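Liltia Parish Church: Frequently Asked Questions

When are the services?
Sunday worship is at 10 a.m. all year. There is a short evening prayer at 6 p.m. on the first Sunday of the month, except in July and August.

Do I have to be a member to attend?
No. Membership matters only for voting at the annual meeting in March. 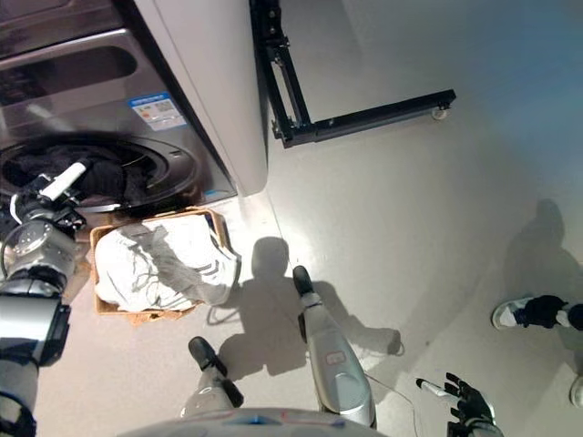 Hường Hoàng
Parish Administrator

How old is the building?
The present church is 147 years old. It replaced a smaller chapel on the Wokberg road, which burned down. The font and two of the bells came from the chapel. The hall next door was added much later and has its own entrance on the parking lot side.

Can I look around outside of service times?
The church is open from 9 a.m. to 4 p.m. unless there is a wedding or funeral. The tower is closed to visitors until the stair repairs are finished.

Can I rent the hall?
Yes. The main room seats 147 at tables or in rows, and the small room seats 30. Send your request to the parish office with the hours you need, including setup time. Kitchen use is included. Amplified music has to end by 10 p.m.
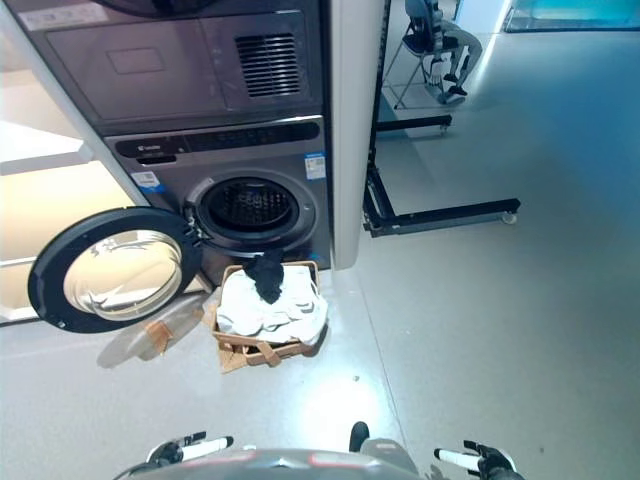

Altar cloths, choir robes and christening gowns belonging to the parish are washed between uses, and families who borrow a gown should return it unwashed. Older linen with embroidery is done by hand. Everything else can go in an ordinary front-loading washer, and if you have one with the dryer stacked on top, please use only the lower half of the pair for our things. Robes are hung up to dry. Ask the office for the care sheet if you take a set home.

How do I arrange a baptism or wedding?
Call the office at least 6 weeks ahead for a baptism and 6 months ahead for a wedding. Rev. Roel Verhoeven meets with every family or couple before a date is confirmed. Couples from outside the parish are welcome.

Is there a burial ground?
Yes, behind the church. The register lists 3,632 burials. New plots are reserved for parish residents, 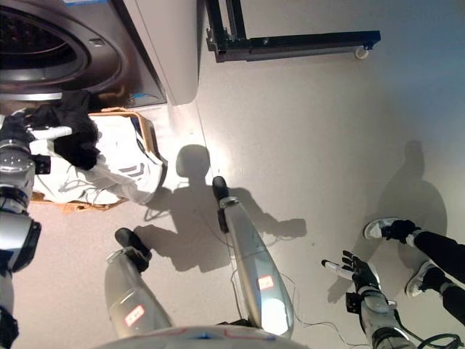
but ashes may be placed in an existing family grave wherever the person lived. To search the register, send us the full name and, if you have it, the year of death. We do not charge for a search.

Where do I park?
In the lot off Condov Street. Spaces by the hall door are for people with limited mobility. The Yook bus stops across from the main gate.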